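餐桌上的颜色：小组课题报告（第二稿）

我们组这次做的题目很小，就是一张木桌和几只盘子、一只碗该怎么摆，摆好以后吃饭的人拿起来顺不顺手。题目是禹贤书（Hyun-seo Woo）提的，她在宿舍厨房里和大家合用餐具，总说同样几只盘子，换个摆法，心情就不一样。起初大家觉得这也能写报告？后来越聊越起劲，就定下来了。

一开始我们只想比较“叠放”和“平铺”。叠放最省地方，碗放在盘子上，木桌面能空出一大片，木头的纹路和节疤也露出来，看着很清爽。

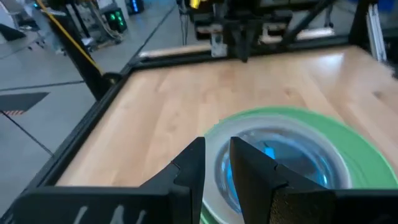

可是叠起来也有麻烦，碗如果偏到盘子一侧，端的时候就得格外留心，我自己端的那几回心里一直打鼓。所以我们在记录表里专门加了一栏“居中与否”，由试坐的同学自己填。问卷一共收回55份，有效的52份，剩下的3份没写摆法编号，只好舍掉，挺可惜的。

平铺这一组我个人更喜欢。盘子各占一块地方，颜色彼此隔开，谁用哪一只，说一声颜色就行，省了好多“是这个还是那个”的来回。我们还试着给盘子配小标签，手写的，字写得小，远一点就不好认了，下一轮打算换粗笔。 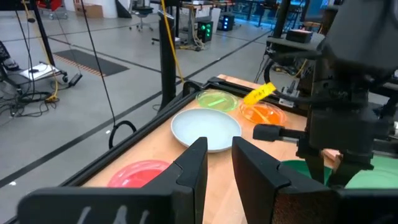

图二 平铺摆法：木桌上的彩色盘子与黄色手写标签

指导老师看过初稿，提醒我们别光顾着好看，也要问问收拾的人。这话很对！于是又补问了收桌子的感受，多数同学说平铺的要一只只收，多走几步，但不容易漏。贤书把这些话都原样抄进了附录，读起来比我们的表格有意思得多。

目前还没弄完的是桌边距离那一项，量法前后不统一，八月里要重新量一遍，数据先不放进正文。谢谢每一位来试坐的同学，也谢谢借我们餐具的隔壁组。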